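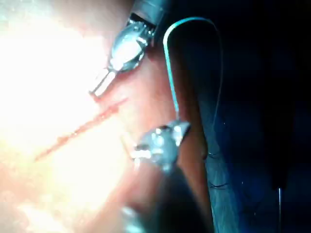

Can an onion poultice in your sock cure a cold?
There is no good reason to think so. People who try it do get better, but people with colds get better anyway.

How to Tell if a Cure Really Works

Sooner or later somebody will tell you about an amazing cure. It might be a slice of onion in your sock, a copper bracelet, or a special tea. They will say, "I tried it and it worked!" They are probably telling the truth about what happened to them. They felt bad, they tried the thing, and then they felt better.

But did the thing make them better? You should be fussy about that question. Doctors and scientists are supposed to be fussy about it too, and for a very long time they weren't.

Bleeding people for their own good

For hundreds of years, doctors in many countries treated sick people by letting out some of their blood. They did it for fevers, sore throats, headaches and plenty of other troubles. They were often clever people who had read a lot of books. The books said bleeding worked, and some patients got well afterward, so the doctors went on doing it. The patients who died were said to have been too sick to save.

Do you see the trick in that? If the patient lives, the treatment gets the credit. If the patient dies, the sickness gets the blame. With rules like those, the treatment can never lose. You could use them to prove that whistling cures fevers.

Three things that fool us

The first is time. Colds, scraped knees and most stomach bugs go away without much help. Most people try a cure when they feel their worst, and after the worst comes a little better. So whatever you tried that day looks good.

The second is expecting. If you swallow a pill with no medicine in it, but you believe it is medicine, you may feel less pain. This is called the placebo effect. It can change how you feel, but don't believe anyone who says it can mend a broken arm.

The third is remembering. We remember the day the lucky tea worked and forget the days it did nothing.

What a fair test looks like

Let's make up a test. Say a company wants to sell Parach Drops, which are meant to stop coughs. The town of Cokbridge has 406 people with coughs who agree to help.

First, split them into 2 groups by chance, with something like a coin toss. If you let people choose, the ones who already feel better might all pick the drops.

Next, give one group the real drops and the other group drops that look and taste the same but have no medicine in them. Don't tell anyone which kind they got. The people asking "How is your cough?" shouldn't know either.

After 9 days, compare the groups. Suppose almost everyone who took the real drops has stopped coughing. Sounds great! Now look at the other group. If just as many of them have stopped, the drops didn't do much.

One test isn't enough, by the way. Other people should try it again and see if they get the same answer.

Questions worth asking

Who says it works, and are they selling it?
Better compared with what?
How many people tried it?
What happened to the ones it didn't help?
Has anyone checked again?

You can ask these about real medicine as well. Good medicine can stand up to them. Vaccines and many other medicines have been through big tests like the one above. If a doctor gives you medicine, take it the way you are told, and ask your questions while you are there. Most doctors like being asked.

And the onion? Put it in some soup.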